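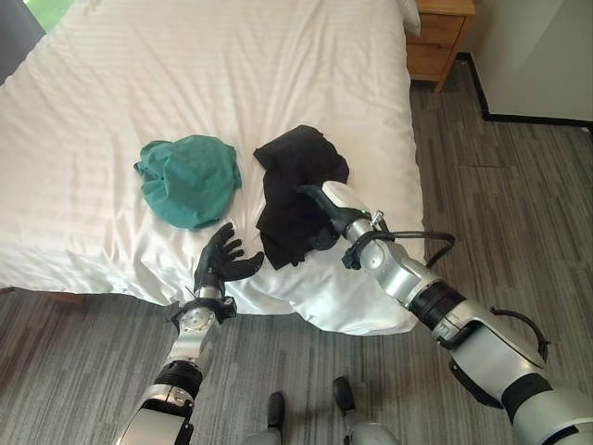
Teal on white, top of the bed.

Remix pack FAQ — Kallusska stems

Same questions keep landing in the inbox so here goes. Quick answers, will tidy up later.

Where do I get the stems?
Farico page, bottom link. 1270 MB zipped so maybe not on your phone.

What's in it?
10 stems, all 24 bit. Lead vocal is dry, backing vox are bounced with reverb, sorry, only way I have them.

What tempo / key?
It's in the readme. Please read the readme.

Can I use just the vocal?
Yep. Chop it, pitch it, whatever. Somboon did a version with one word and a kick drum, loved it.
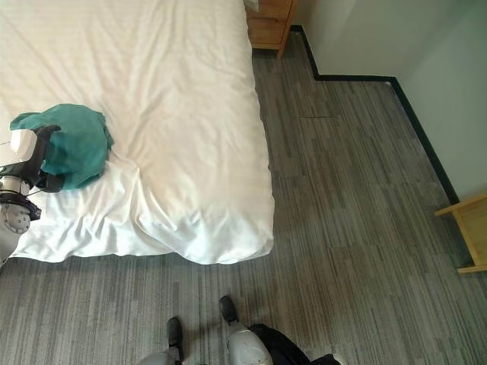 White sheet, teal bundle.

When's the deadline?
End of February. Late ones still get a listen, just not on the free EP.

How many make the EP?
Six. Might squeeze in a hidden one — don't hold me to that.

Can I sell my remix?
No. Free download only, and credit the original in the title. Minance has the label side of it so ask them if you want somthing different.

My upload keeps failing?
WAV too big probly. Send a 320 mp3 first, I'll ask for the WAV if its picked.

Do plays count for anything?
Nope. Last winner had 2350, the one I liked second best had hardly any. I pick by ear.

Will you give feedback?
If I get time. Ask in the comments, not by email.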